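**Relatório de progresso à entidade financiadora**
20 de abril de 2018
Projeto Drandside – equipamento de cozinha partilhado
Responsável: Anneliese Fuchs

## 1. Enquadramento

O presente relatório respeita à segunda fase do projeto, dedicada à constituição e à organização do conjunto de utensílios de preparação de alimentos. A primeira fase, relativa à aquisição da bancada, ficou encerrada em novembro e foi objeto de relatório próprio.

## 2. Trabalhos realizados

Procedeu-se à triagem dos utensílios existentes e à definição do conjunto de base, composto por ralador, espátulas de vários tipos, utensílios de cabo comprido e recipientes abertos para os guardar. O critério adotado foi o da arrumação por recipiente: as espátulas ficam atribuídas ao tabuleiro transparente, cujo conteúdo se identifica sem necessidade de etiqueta, e o ralador permanece de pé, ao lado deste.

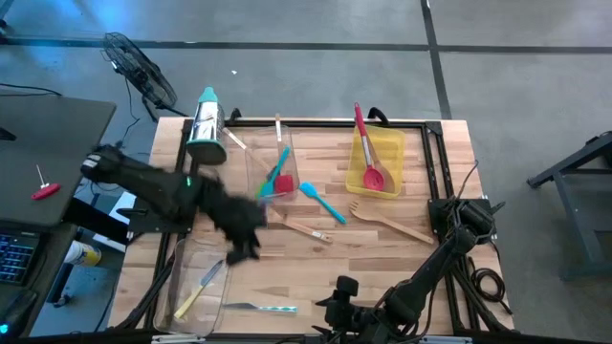
O tabuleiro amarelo destina-se às peças de uso menos frequente. A sua atribuição definitiva será fixada após o período de ensaio, ouvidos os utilizadores da Plornar. Foi igualmente redigida uma ficha de arrumação, de uma página, que será entregue a cada novo grupo.

## 3. Execução financeira

A dotação aprovada para esta fase é de 3.310 euros. Foram despendidos 600 euros em utensílios e recipientes, adquiridos à firma Frerichs, e 200 euros em material de limpeza. O saldo transita para o trimestre seguinte, conforme acordado com a Flovel.

## 4. Dificuldades e medidas

Os cabos compridos de madeira constituem a principal dificuldade de arrumação, dado que ultrapassam o bordo dos tabuleiros. Colocados na mesa, ocupam boa parte da superfície e retiram espaço ao ralador e às travessas. Propõe-se a compra de um recipiente alto, de 60 euros, a imputar à rubrica de utensílios.

No que respeita às travessas de vidro, recomenda-se que sejam arrumadas em último lugar, depois de recolhidas as peças metálicas, e que não recebam utensílios no seu interior. 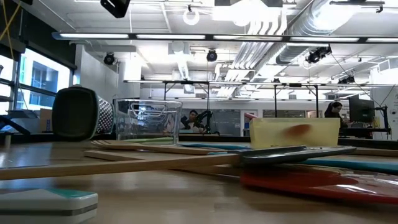

## 5. Próximos passos

- Aquisição do recipiente alto, mediante autorização dessa entidade.
- Revisão da ficha de arrumação, com inclusão das travessas.
- Inventário final do conjunto, a remeter em anexo ao próximo relatório.

Solicita-se resposta quanto à despesa proposta no ponto 4.

Anneliese Fuchs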